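Vikska cell — quick FAQ

How often do the finger screws get checked?
Every 2000 cycles, or when a part slips. One screw per finger, near the tip. Snug, don't crank. Trygve Backlund keeps the driver.

Wrist camera is blurry?
Wipe the lens first. Dry cloth. Then re-run focus from the Morin panel — takes more than 5 minutes, dont skip it.
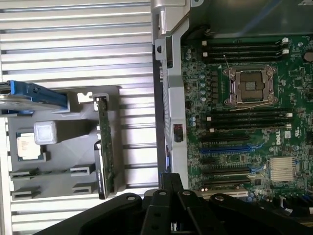 Still blurry after that, swap the cable before you swap the camera. Spares in drawer 4.

Where does the tray go?
On top of the heatsink, same way round every time. If it got bumped, re-teach the tray. Processor picks are the first thing to drift.

Can I reach in while it's paused?
No. Paused is not off. Key out, then reach.

It stops with error 11?
Gripper lost its zero. Open all the way, home, press Allow. Twice in one shift — call Clostska, and write down teh time.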